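Getar: moving old blog posts to a new home

Version notes, 12/10/25

Getar is a small tool that takes the export file of a blog and turns it into plain text files, one file for each post. It keeps the title, the tags, the comments and the order of the posts. I wrote it when I was moving my own blog, Vinlow, away from a host that was closing its free plan.

What you need

You need Python 3 and the export file from your blog. The export must be one XML file. If your host gives you several smaller files, put all of them in the folder called "in" and Getar will read them one after another by name. No database is needed.

How to run it

Copy your export into "in", open a terminal in the main folder and type: python getar.py

The posts are written to the folder "out". If a file with the same name is already there, Getar stops and asks you. You can answer "keep", "replace" or "all". Please be careful with "all". I lost one evening of hand corrections with it and had to make them again.

My own blog has 386 posts. The first 300 went through without any warning. The later ones were written with a different editor, which put empty paragraphs between the sentences and saved every quotation mark as a code. Getar now cleans both of these things. If you prefer to leave the text as it was, set clean = no in the settings file. 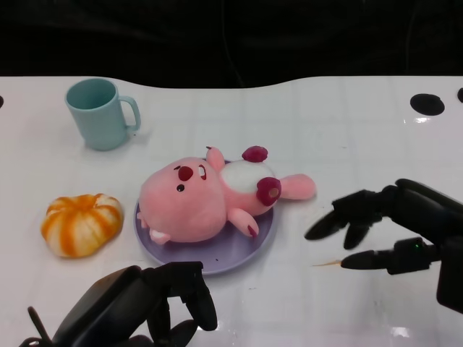

Comments are saved under the post they belong to, with the oldest first. Replies to replies are moved in by two spaces. When a comment has no name, Getar writes "guest". Email addresses of readers are never copied, and there is no setting to change this.

Settings

clean: yes or no. The default is yes.
comments: yes or no. The default is yes.
title_length: how many letters of the title are used in the file name. The default is 100.
drafts: yes or no. The default is no, so check this before you delete your old blog!

Known problems

Sidebar widgets are not exported. Polls become a simple list of the answers, without the votes. Posts with a password are skipped and their titles go to skipped.txt. In my export there were 14 of them, and I copied them by hand.

Dates before the first import of a blog can be wrong by one day. Apinya Siriwan found this on her cooking blog and I do not have a good solution yet.

Thanks

Nipon Tanasarn wrote the part that reads the comments. Samran Thaweesak tested Getar on Windows and corrected the paths.

License

MIT. You may use and change the code, but please keep my name in the file header.

Emília Hrnčiar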